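Plullport pulls sidewalk robot software after curb fault, and I'd like to tell you what we know

FOR IMMEDIATE RELEASE
July 1, 2021

Hi everybody. I'm Fathima Wickramasinghe, I run the navigation team at Plullport, and I asked to write this one myself because it was my team's software that went wrong. Our press people have let me keep most of my own words (thank you, Cormac!), so bear with me if it reads more like a letter.

The short version: we have stopped all deliveries by our Trekumero sidewalk robots until further notice. One of them drove off a curb into a live traffic lane when it should have stayed put and waited to cross. A driver braked, the robot tipped over onto its side, and a person walking nearby had to step out of the way pretty fast. No one was hurt. We've spoken with both of them and apologized, and I want to apologize again right here. A robot weighing as much as ours has no business being in the road without permission, full stop.

Now the longer version, for the folks who wrote to us asking what on earth happened.

Trekumero finds its way along a sidewalk by looking for the edge of it. Most of the time that edge is easy. There's a curb, the curb is a different height from the road, and the robot can measure the drop. Where the curb slopes down to meet a crossing there isn't much of a drop, so the software leans on what the cameras see instead: the change in color from sidewalk to road, lines on the ground, shadows, that kind of thing. And concrete sidewalks are full of lines! Every slab has a joint around it, some of them are filled with black sealant, and plenty of them run off at an angle to the direction you're walking.

In June we shipped an update, the one we call Rafferty, that was supposed to make the robots better at hugging the edge on narrow sidewalks. It did that very nicely. It also made the software far too willing to believe that a long dark line was the edge of the sidewalk. So our robot came up to a corner, locked on to a black joint running diagonally across the concrete, decided that everything on the far side of it was more sidewalk it was allowed to use and that the real curb was just another seam, and off it went. The drop sensor did notice something, but at a curb ramp that shallow the reading fell under the limit we had set, and the robot kept rolling.

There was a second failure, and in some ways it bothers me more. When the robot isn't sure where it is, it's meant to stop and call a remote operator. It was sure. It reported a high confidence score right up to the moment it tipped. Our operator on shift, Conall Keogh, saw the picture tilt on his screen and hit the stop button straight away, and he did everything right. He just never got the warning that would have given him time to do it earlier.

We got a robot upright and back in the van the same afternoon, and then we did what we should have done harder before the update went out, and went looking for more corners like that one. Eimear Buckley's simulation group built us a city district with wide pale sidewalks, long dark joints at awkward angles, cracks, patches and stains, plus people on foot. We ran the Rafferty update through 3000 corner approaches in it. The robot picked the wrong edge in 76 of them. With the version we were using before the update, over the same approaches, it still picked the wrong edge once in a while, which tells me this problem was sitting there before June and we simply made it easier to hit.

I'll be straight with you about our testing, too. We had run 1000 approaches before we released the update, and it passed. Almost all of those were on sidewalks with joints that ran square to the curb. I signed off on that test plan. I remember thinking it looked thorough.

Two views from the simulated district follow, and anyone reporting on this is welcome to reprint them.
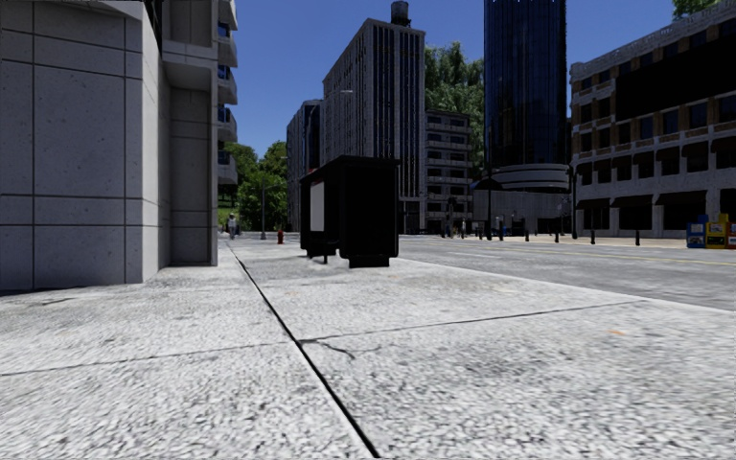
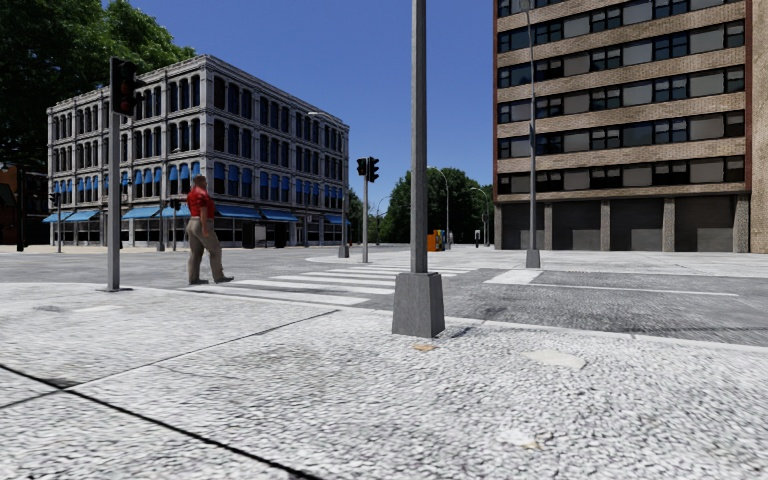

So what are we changing? First, the Rafferty update is gone from every robot we own, and we aren't going back to the old version on public sidewalks either. The robots are parked. Second, a line on the ground can't count as an edge all by itself anymore. The software will need a second clue that agrees with it, either a change in height or our stored map of where the curb is, and if the clues argue with each other the robot stops and calls for a person. That will mean a lot more stopping. Deliveries will be slower for a while once we do come back, and your soup may not be as hot as you'd like. I'm okay with that, and I hope you will be.

Third, we've lowered the limit on the drop sensor. This one has a downside: the robots will now halt for some uneven slabs that they used to trundle over without any fuss, and somebody at a desk will have to wave them on. Conall and the other operators have been really good-humored about the extra work coming their way, and we're hiring to help them.

Fourth, Bríd Ó Néill, who heads up safety here and doesn't report to me, now holds the final say on any update that touches steering, braking or edge finding. Before this it was my call with her advice. She asked for the change and I agreed with her before she'd got to the end of the sentence.

We've also hired Skako, an outside testing firm, to go through our logs and repeat our corner runs with their own people choosing the corners. They've had the full recording from the robot that tipped, including the parts that don't flatter us. Their report will go up on our website when they hand it over, and we won't be editing it.

I can't give you a date for when deliveries start again. I know that's annoying, particularly for the restaurants and pharmacies that had come to rely on us, and we're covering the cost of regular couriers for all 613 of our business customers while the robots are off the street. If your courier credit hasn't shown up in your account, please write in and we'll sort it out.

And if you ever saw one of our robots do something odd near a corner, even something small like a wobble or a long pause with its front wheels on the ramp, I'd love to hear about it! Tell us the street and the time of day if you remember them. Two people have already sent in notes like that, and one of them led us to a corner we hadn't thought to try.

Press questions should go to Cormac Moriarty in the Plullport communications office. Technical questions he'll pass along to me, and I'll answer as many as I can.

Fathima Wickramasinghe
Head of Navigation, Plullport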